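Running mate has joined another ticket but we share a how-to-vote card – what now?
Local Elections & Council > Candidates and Campaigning

Abena Kwofie
6 August 2026

Hi all, first-time candidate, so be gentle. I'm standing for Akolgo ward on Felska council as part of a loose group of independents. We've got a name (Felska Together), a colour, a banner and a whole lot of WhatsApp messages, but we never registered as anything formal. There were four of us in the launch photo in June and we all looked very chummy.

Well, one of the four has now turned up at somebody else's launch. Front row, grinning, wearing their badge. I found out from the local paper's Facebook page, like everyone else. I rang him and he reckons he's "supporting both groups" and doesn't see the problem.

My trouble is that I've already paid for 3,304 how-to-vote cards with his name and face next to mine, recommending people put him second. The printer has done the lot. Do I have to bin them? Can I cover him with a sticker? And can he keep using our group name on his corflutes if he's running with the other mob? I've rung the returning officer's office twice and only got the recorded message. I've already spent more than my partner knows about, so please don't just say "reprint".

Selorm Agyeman

Been through nearly this exact thing, commiserations. I ran two elections ago and got 1,622 first preferences, so take my advice as coming from a bloke who lost.

First thing, work out whether the cards are misleading or just embarrassing. Telling people to put him second is your recommendation, and you're allowed to recommend anyone you like, even someone you're cross with. What would worry me is wording like "our team" or "endorsed by Felska Together" if he's told you he's with another group. Read your card again slowly with a cup of tea. If it only says "vote 1 Kwofie, 2 him" you might be able to leave it alone and grit your teeth.

Stickers – check before you do it. Where I was, the card had to be lodged and what we handed out had to match what was lodged, so a sticker over a candidate would've made it a different card. Your rules may not be the same as mine. Email the returning officer instead of ringing, attach a scan of both sides, and ask for a yes or no in writing. I got an answer by email the next morning after a week of getting nowhere on the phone.

The name is harder. If you never registered it, I doubt you own it in any useful way. I'd write him a short, polite note asking him to pick one group name for his signs by a particular date, and copy in the other two. Keep it civil! I wasn't civil, and my message got screenshotted and passed around every sausage sizzle in the ward.

Also have a proper talk with the other two now, in person if you can. When ours fell apart, the person who left wasn't the real damage. It was the three of us who stayed each telling voters a different story about why.

dilitz

just reprint, 70 bucks at most. everyone does

Selorm Agyeman

For 3,304 colour cards? Who's your printer, mate?

zatitz

Agree with Selorm on getting it in writing. One thing to add, look at the authorisation line at the bottom of the card. If he's the one who authorised it for the group (ours was done by whoever had the street address handy) then you do need to sort that out before any go in a letterbox. Also ask your printer if they'd do a short run for pre-poll only. We handed out most of ours there and the leftovers lined the chook shed.
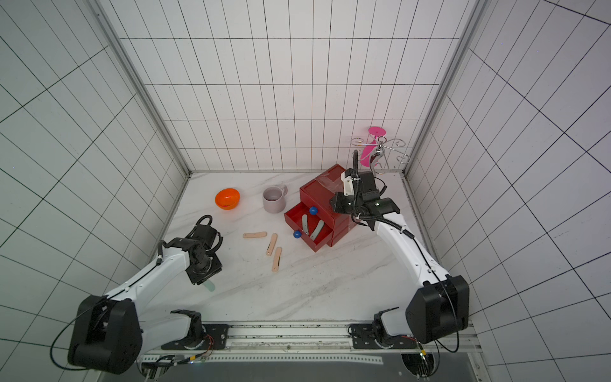 Page 41

Abena Kwofie

Thanks everyone. Just checked and I'm the one on the authorisation line, phew. Email has gone off with the scans, and I'm seeing the other two tonight. Will post what the returning officer says.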